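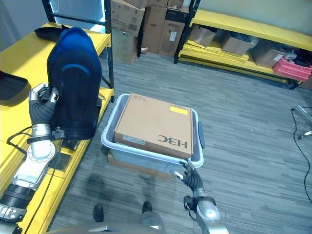
Duarte Carrilho asked whether a hand that has lost contact with its controller should be allowed to keep its grip at all, and whether anyone working at the station had been told that it would.

The question was put at the safety meeting that followed the stop of 11th September, and it has shaped most of the work since. The handling station at Mirden was out of service while it was answered.

Handling station, Mirden. Left hand on the side of a chair backrest at the yellow worktable; right hand at the rim of a gray storage bin holding a flat cardboard box.

Introduction

The Mirden gallery records the tasks carried out at the site and the changes made to them. The present page concerns two-handed handling, in which one hand steadies a part on the table while the other moves or positions a container. The fault occurred during this kind of work. No one was injured. One chair backrest was scratched and has been withdrawn from use.

What happened

The left hand had closed on a backrest and was holding it upright when the link between the hand and the arm controller was lost. The arm stopped, as intended. The hand did not open, and the controller continued to report it as open. An operator cleared the stop from the panel and the arm began its return to the rest position with the backrest still in the fingers. The part was dragged 25 centimeters along the tabletop before the operator pressed the emergency stop.

Two separate faults were found. The first was a worn connector on the hand cable, which lost contact when the wrist was turned fully inward. The second was in the control software. When the link dropped, the hand status returned to its default value, and the default value was "open." The restart check read that value and allowed the arm to move.

The connector had completed 3,000 grip cycles. The maintenance schedule called for inspection of the arm joints and the emergency stop circuit at that point but made no mention of the hand cables. The schedule had last been revised in February, before the present hands were fitted.

How a stop is now handled

After a loss of contact, the hand status is recorded as "unknown." The arm cannot be restarted from the panel while either hand is in that condition. The operator must go to the station, confirm by eye what each hand is holding, and enter the result before the stop can be cleared.

The site considered having the hands open automatically on any fault. This was not adopted. A tall part held upright on the table may fall when released, and a part that falls from the table edge may strike a person's feet. The grip is therefore kept, at reduced force, until the part has been supported by other means. Staff are reminded that reduced force is still enough to trap a finger. Hands are to be opened with the release control only, and never by pulling on the fingers.

Return speed after a stop has been limited to 200 millimeters per second for single-arm work and is lower when both hands are in use. Hand cables have been added to the inspection schedule, and the cable is to be checked with the wrist turned to both ends of its travel. The earlier check was made with the wrist straight, a position in which the worn connector gave a normal reading.

Reply to the question

The answer given to the meeting was that the hand should keep its grip and that staff had not been told. The operating notes described the arm stop in detail and left the hands out. A revised set of notes, prepared with the Stirkar group, is kept at the panel. Everyone who works at the station is required to read and sign it before the next shift there.

Mr. Carrilho also requested that the hand status be shown by a light visible from the table as well as on the panel. That request has been accepted. The light has been ordered and the station will run single-arm tasks until it is fitted.

Questions about the revised notes may be addressed to the Mirden site office.

Related galleries
Leinonen: Shelf Loading and Carton Transfer
Tronach: Emergency Stop Circuit Replacement
Stirkar: Hand Cable Inspection, Step by Step
Mirden: Floor Layout Before and After the February Revision
Mirden: Single-Arm Tasks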